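Notebook – Sendesska kitchen tasks, November
Last updated: November, 4.10 pm

Went back over the speed and clearance rules this morning before running the stovetop set again. The old sheet was written for the Grindulach bench and doesn't carry over well. It gives one limit for the whole workspace, and nothing at all for reaching over a burner.

What I've put in for now:
Free travel, 400 mm/s max.
Anything above the cooktop, 300 mm/s max until the gripper is over its own pot, then 10 mm/s for the last bit of the descent.
Burners count as hot unless the task file says otherwise, in sim as well. If we let it slide in sim, the habit ends up in the controller.
A second pan on the next burner is an obstacle, and its handle gets its own keep-out volume.

The back right burner is the awkward one. The forearm has to come in over the stovetop to get there, and with the red saucepan on the back left there's a neighbour to keep clear of while the gripper is down at the grey pot. I've been checking the wrist and the elbow separately – the elbow sits low near the front, by the knobs, and the old sheet only looked at the tool.

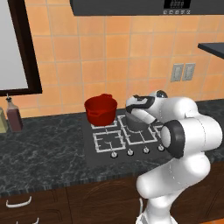
Chang asked whether the limits should live in the task file or in the Surus config, and would prefer the config, so that a new task can't quietly loosen them. Fair point. A task could still ask for something slower. I'll move them over and lock the upper values.

Still to do:
– contact force limit for lids, no figure yet
– decide who signs off changes to the config
– 3 clean runs per burner before a task gets marked as passed, and log the failed ones too, with the seed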